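The owner of the Lambert launderette on Grerko Street starts at six in the morning, when she unlocks the front door and turns on the lights over the dryers. She asked for her name to be left out, on the grounds that her customers know it already and other people don't need it.

She bought the place 16 years ago from a couple who were moving south. "I had worked in a bank and I was tired of it," she said. "I saw the sign in the window in March and by summer I had the keys. I didn't know how to fix a belt. I learned that in the first week."

The building was a shoe repair shop before it was a laundry, and there are still tack holes in the back room floor. The rent has gone up four times. The price of a wash has gone up three times, and she says each increase cost her a few regulars who later came back.

Water is her biggest worry. The city changed its rates last year, and her bill for the month after the change was $2,989. She had set aside a good deal less. "I read it at the counter and then I read it again at home," she said. "I called them, and the number was right. So I paid it and I put off painting."

She now closes two of the older top loaders except when the place is full. The front loaders use less water, but people who have washed one way for thirty years do not like to change. She has taped a card to each machine explaining how much soap to use. Most people still use too much, and the suds come up in the floor drain.

About half of her trade is drop-off work, which she had not planned on. A hair salon in Lakoter sends over 200 towels a week in blue bags. A bakery sends aprons. "Aprons are the worst," she said. "Butter doesn't look like anything until it's been through the dryer, and then you have it forever. I treat every one of them, clean or not."

She keeps a box of lost socks under the folding table and empties it twice a year. Coins she finds go in a jar, and the jar pays for coffee. A wedding ring once sat in the drawer for five months before a man came in and described the engraving. He had not asked sooner, she said, for fear of hearing it wasn't there.

Evenings are the busy time. Students come after seven with everything they own in one bag, and she has given up telling them to sort it. Families tend to come earlier and take the big machines by the window. There are no set places, but people get annoyed when somebody is in theirs.

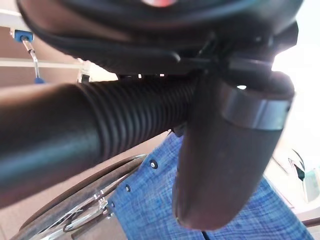

One regular, Ternidance, would rather see longer hours than new machines, and thinks a nine o'clock closing is too early for people who work late shifts at the hospital. The owner has heard this before. She tried staying open until eleven one winter and took in less than she spent on heat.

She has priced a card payment system at $3,000 and has not decided. Quarters jam, and the bank charges her to deposit them, but her older customers like them. "They count them out on the lid before they start," she said. "I'd miss the noise, I suppose."

Her lease has two years left. She would sign again if the rent stayed where it is, and she plans to ask in the spring. Until then there is a bearing to replace in number nine, and the part is on order.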